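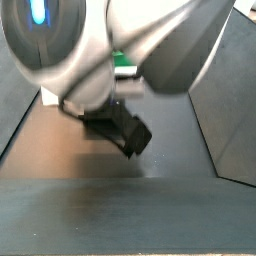 GISDEN, June

Call for Participants: Household Reading Study

The Olaniyan Institute for Community Learning invites adults living in Gisden and the neighboring towns to take part in a study of how families share books, newspapers and other printed material at home. The study is led by Dr. Seung-woo Min and will enroll 400 households.

Earlier work by the Institute looked at reading in schools and public libraries. Much less is known about what is read in kitchens, on porches and at bedsides, and by whom. The present study asks participants to keep a plain record of that reading over one season.

What participation involves

Each household will name one adult as its main contact. The contact will attend an opening interview of 60 minutes, held either at the Institute or by telephone, and will then keep a reading diary for 3 months. The diary takes a few minutes each evening. Entries may be written by any member of the household, including children, and may be made in any language. Participants will also receive 2 short questionnaires by mail, one at the midpoint and one at the close of the diary period.

Reading of every sort is of interest – recipes, sports pages, comic books, religious texts, seed catalogs. Households that read very little are strongly encouraged to apply.

Who may apply

Applicants must be 18 or older and must expect to remain at their present address until the study ends. Households of one person are eligible. Current employees of the Institute and members of their immediate families may not take part. Applicants who completed the Weva pilot survey remain eligible and should mention it on the form.

Payment and privacy

Each household will receive a gift card on return of the completed diary. Travel costs for interviews held in person will be repaid on presentation of receipts. Names and addresses are stored separately from diary entries and will not appear in any publication. Participants may withdraw at any time without giving a reason.

How to apply

Application forms are available from the front desk of the Institute and from the Dokatach Branch Library. Completed forms may be returned to either location before 5 p.m. on the last working day of June. Large-print forms can be supplied on request. Applicants will be notified of the outcome by letter.

Questions about eligibility should be addressed to the Study Office, Olaniyan Institute for Community Learning, Gisden.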